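## 5. Grip test with a plastic hanger

Do this test after the finger pads are fixed and before you connect the Ginano board.

1. Lay the hanger flat on white paper.
2. Open the jaws fully and bring them over one bar.
3. Close slowly until both pads touch the plastic – then stop.
4. Lift the hanger, hold for 10 seconds and put it down. Repeat 20 times.
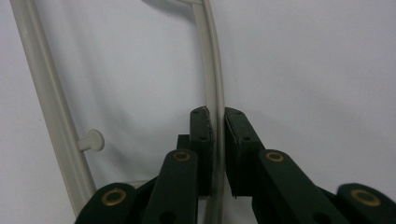
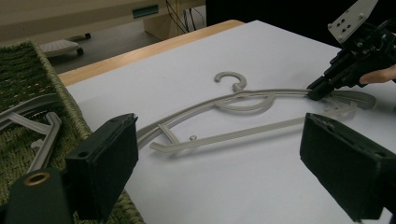 **Which part of the hanger should I grip first?**

Start with a straight piece of the bar, far from the hook. When this works well, try a place near a bend.

**Caution:** Keep your free hand away from the links when the jaws close.

**Note:** If the bar turns between the pads, tighten the pad screws and start again from step 2. Bit-na Yeo keeps spare pads in the Baek drawer, in bags of five. Please write the result on the sheet of the workshop – also when the test failed.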